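Bottle and Can Returns at the Cumstead Depot: Frequently Asked Questions

Last updated 9 Mar 2023
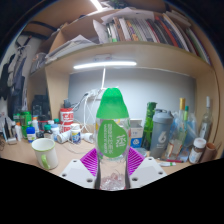

Praven wrote in to ask why the counter takes a bottle one week and turns down the same kind the next. The short answer is that the deposit mark has to be readable, and a torn or missing label usually means no refund. The longer answers are below, along with the other questions we get most.

What can I return?

Plastic bottles, aluminum cans and glass bottles that carry a deposit mark. The mark is normally on the label of a bottle, and on the lid or side of a can. It may be printed very small. If you can't find one, bring the container anyway and we will check it at the counter.

What don't you take?

Milk jugs, juice cartons, wine bottles, food jars, detergent bottles and cups of any kind. Aerosol cans are not accepted even when empty. Most of these can go in your curbside bin, but check the list from your hauler first. Please don't leave them at the depot door.

What about drinks bought in another state or imported from overseas?

We can only pay a deposit that was charged here. Imported drinks sold in local stores often have a sticker with the deposit mark added by the importer, and those are fine. If there is no sticker, no deposit was collected and we can't pay one out. You can still drop the container in the plastics or glass bin by the exit.

How much do I get back?

The amount is the deposit you paid, and it depends on the size and type of container. Current rates are posted at the counter. We don't take a handling fee out of your refund.

Do I need to rinse everything?

A quick rinse is enough. Containers must be empty. We turn away bottles with liquid, cigarette butts, dirt or wrappers inside. Sticky bags attract wasps in summer, and the sorting belt has to be stopped and washed when something leaks on it.

Should I leave the caps on?

Yes, on plastic bottles. The caps are separated after shredding. Take metal caps and corks off glass bottles and put them in the small bucket next to the glass line.

Should I take the labels off?

No. Leave them on. We need the label to confirm the deposit, and it comes off in the wash at the processing plant. This includes full-wrap plastic sleeves.

Can I crush my cans and bottles to save room?

Please don't. The two machines in the lobby read the bar code and check the shape, and they will reject a crushed container. The counter can take lightly dented cans as long as the mark is readable. Flattened cans have to go in scrap metal, with no refund.

Should I sort before I come?

Sort by material if you can: plastic in one bag, cans in another, glass in a box. You don't need to sort by brand or by color. Mixed bags are accepted, but you will be asked to sort them at the tables before you join the line.

Is there a limit?

You may bring up to 1,000 containers a day per household. For the lobby machines we ask you to keep it to 4 bags when others are waiting. Larger loads should go through the business window on the Wikström Road side of the building.

How are large loads counted?

The bulk counter handles them. It reads each container as it drops past, and you get a printed total at the end. If you think the total is wrong, say so before you leave the window. Once the load has gone into the baler we can't recount it.

How am I paid?

The lobby machines print a voucher. Take it to the counter for cash or have it put on a Draltell card. Vouchers are good for 31 days from the date printed on them. We can't replace one that has been lost or has gone through the laundry, so it's best to cash it the same day.

What is the Draltell card?

It is a reloadable card used at this depot and at the drop-off shed behind the library. Refunds are added to the balance, and you can withdraw the money at the counter at any time. The card is free. A replacement card is also free, and your balance moves over to it as long as the old one was registered.

My refund hasn't shown up on my card. What should I do?

Counter refunds appear right away. Refunds from the drop-off shed take longer, as the bags are brought here and counted first. After the holidays this can be slow, and in January it took almost two weeks. If you have waited longer than that, call the office with the number on your bag tag.

How does the drop-off shed work?

Pick up bag tags at the counter. Put your containers in a clear or light-colored bag, tie it, stick the tag near the knot and place it inside the shed. Untagged bags are treated as donations. Don't put glass in the shed bags.

Can I donate my refund?

Yes. Each lobby machine has a donate button next to the print button. The current list of local groups is on the wall between the machines. Once you press donate, the voucher can't be changed back to a cash refund.

My group wants to hold a bottle drive. Can you help?

We can lend bags and wheeled bins, and we can set up an account so that anyone dropping off can credit your group. Ask for the bottle drive form at the office. Please give us notice if you expect a full truckload, so that we can keep the business window clear.

The machine took my bottle and didn't count it. Can I get it back?

No, but tell the attendant right away. We can look at the last few items on the machine's log and add the missing one by hand if it shows up there as an error.

When is the depot least busy?

Mornings, except the first morning after a public holiday. The line is longest in the last hour before closing. Anyone in line at closing time will be served at the counter, but the machines shut off on schedule.

Where do I park?

Use the side lot. The spaces in front are for short stops and for people who need to be close to the door. Carts are kept under the awning. Please bring them back there when you are done, and keep the loading lane open for trucks.

What happens to the containers?

They are sorted, baled and trucked out for processing. Cans are melted down, glass is crushed by color, and plastic bottles are shredded, washed and sold as flake.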